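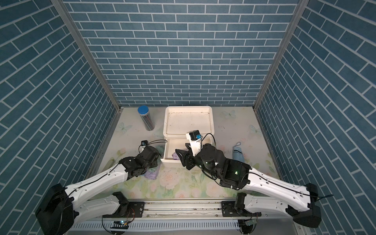
Printed Surfaces and How Long We Look for Things
Project report, second-year Interior Studies, Arboleda College
Roxana Alvarado and Heriberto Ccori

1. Background

Patterned wallpaper and printed vinyl are cheap, and most rented rooms in Hosgate have at least one of them. Our question was whether a busy pattern makes it harder to find a small object lying on it. Our tutor suggested we keep the study small and test only floor and table coverings, leaving walls for a later project.

2. Method

We bought remnants of three coverings from Grisetti, a flooring shop near the college: a plain gray, a narrow stripe and a large floral. Each piece was taped flat on the same table in the studio. We put a small item on it (a key, a button or a pen cap) while the participant faced the door, then asked them to turn around and point to it. Heriberto kept time with a phone.

There were 11 participants, all students, and 69 usable trials. A few others were thrown out because the participant turned too early or the timer was started late. Sessions ran in April, always after 4 p.m. — the studio is booked for classes before then. This meant the daylight dropped during each session, and we turned the ceiling lights on from the start to even it out.
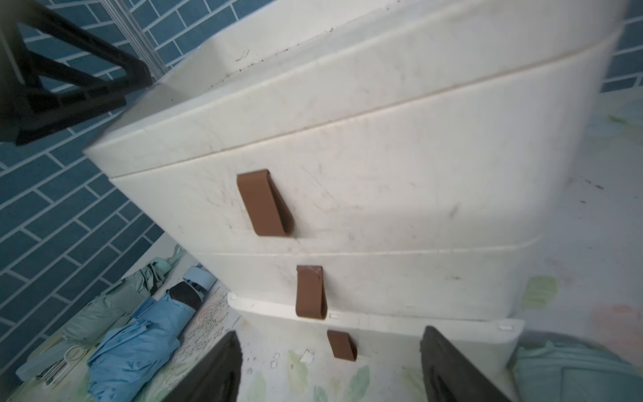 Between trials the items were kept out of sight so that participants could not guess what was coming next. In the first session we kept them in a coat pocket, and the key could be heard. After that we used a padded box.

3. Results

The plain gray was fastest, as expected. The stripe was slower than the floral, which we did not expect. Participants said the stripe "moved" when they looked along it, and 3 of them asked to stop and rest their eyes. On the floral, the button was the only item that caused real trouble. People took it for part of a flower.

Average time on the stripe was roughly 5 seconds. The key was found quickly on all three coverings. 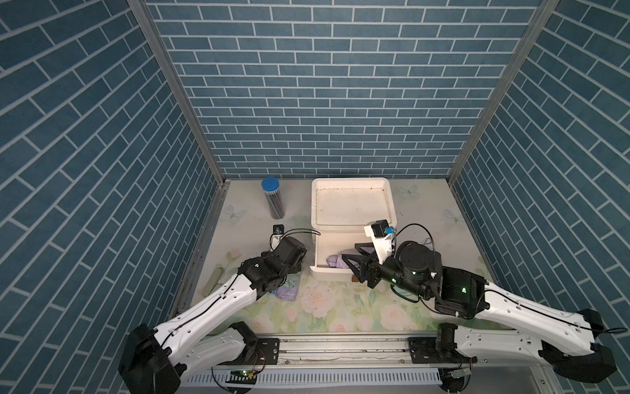 Figure 1. Brick-pattern wallpaper with a pale rose and butterfly print on the floor.

4. Problems

The Jotton timing app we used at first rounded to whole seconds, so the first session had to be repeated. We also had no participant over 25, and eyesight was not checked beyond asking whether people had their glasses with them.

5. Next steps

Roxana wants to repeat the stripe test with wider bands, and to add a wall pattern behind the table. We would also like to borrow a light meter from the photography department before the next round.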